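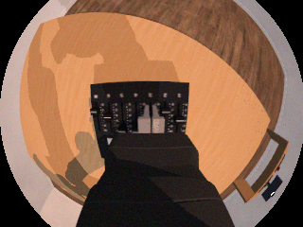
Ververidis wrote back on the ticket asking whether I'd tried scoring the slider runs with the lens correction switched off, as the success checker and the policy might not be looking at the same thing at all.

I hadn't, so that was my afternoon gone! For anyone picking this up later: we're running the mixer task in the Keseo simulator, wrist view only, 500 episodes per setting, and the score had dropped to 438 after the April update (it used to be near perfect, which is why I opened this in the first place). My first guess was the shadows, as Flumport had changed the lighting defaults. I froze the lights and ran the lot again. No change, not even a wobble.

Then I did what Ververidis said, and the policy got worse, as you'd expect, but the failures moved to different channels. So the view does matter, and it's the fisheye settings I should be poking at. I found the config was still loading the old Grisisham calibration, 4 versions behind. Silly me for not checking that first.

New calibration is in and 8 seeds are queued. I'm leaving the ticket open until they're through, and I'll paste the table in here.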